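Ticket 24: booking page drops Monday slots
2 min read

Sumeya Kahsay reports the Tornness calendar shows no Monday slots after the March update.

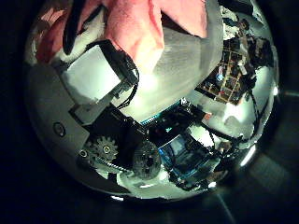 Last edited Monday, 4:10 pm, by J. Pal

Cleared the cache, no change. Time zone was set to Cemthorpe, so I corrected it.

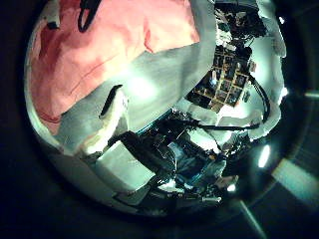

Pink cloth, pale surface

Two slots came back, four still missing. Asked Mamta to re-import.
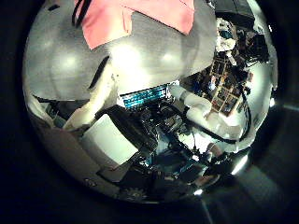
Small lit screen, centre

Re-import finished. All slots showing.

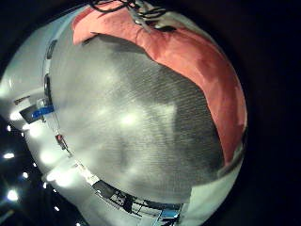 Category: Calendar / Sync

Leaving open until Seema checks the Dufour labels and colours.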